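가에탕 테시에는 세르우드 연구동이 아니라 살림집 거실에서 시험하자고 했다. 탁자를 놓고 컵과 포크를 올려 두면 준비는 끝이었다. 나는 기록을 맡았다. 3월에 쓰던 제어기 쿨리아는 손목 카메라만 보고 거리를 추정했는데, 바닥이 대리석이면 값이 자주 튀었다.

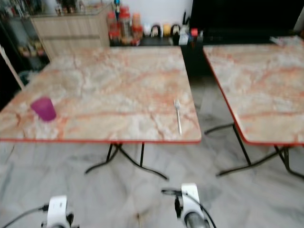
## 302번

302번 시행부터 방식을 바꿨다. 머리 카메라로 탁자 높이를 먼저 잡고, 손목 카메라는 마지막 구간에서만 쓴다. 테시에는 이걸 '두 번 묻기'라고 불렀다. 논문에 쓸 이름은 아니었다.

"바닥을 탁자로 착각한 적은 몇 번이지?"

"어제까지 7번요."

그는 수첩에 숫자를 적고 줄을 그었다. 나는 왼쪽 화면을 켰다.

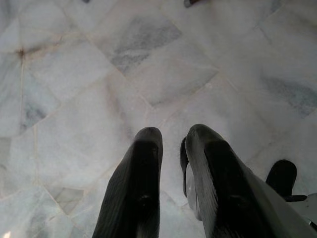
추정값은 200밀리미터 근처에서 흔들리고 있었다. 테시에는 의자를 당겨 앉았다. 아운에서 일할 때도 이런 그래프를 본 적이 있다고 했다. 그때는 필터를 더 세게 걸었고, 팔이 느려졌고, 과제는 연장되지 않았다.

"필터는 건드리지 말자."

"그럼 뭘 바꿔요?"

"무늬를 믿는 비율. 줄눈에 맞추게 두면 안 돼."

나는 가중치를 낮추고 다시 돌렸다. 밖에서 쓰레기차가 지나갔다. 값은 조금 덜 흔들렸다. 순디츠에 보낼 중간 보고에 적기에는 모자란 차이였다. 그래도 테시에는 로그를 따로 저장하라고 했고, 나는 파일 이름 끝에 2를 붙였다.
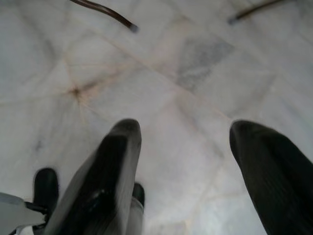
"머리 카메라 값만 쓰면 안 되나?"

"마지막 구간에서 팔이 시야를 가려서, 손목 쪽 값이 있어야 해요."

테시에는 고개를 끄덕이고 수첩을 넘겼다. 다음 쪽에는 303이라고만 적혀 있었다. 나는 제어기를 다시 올렸다.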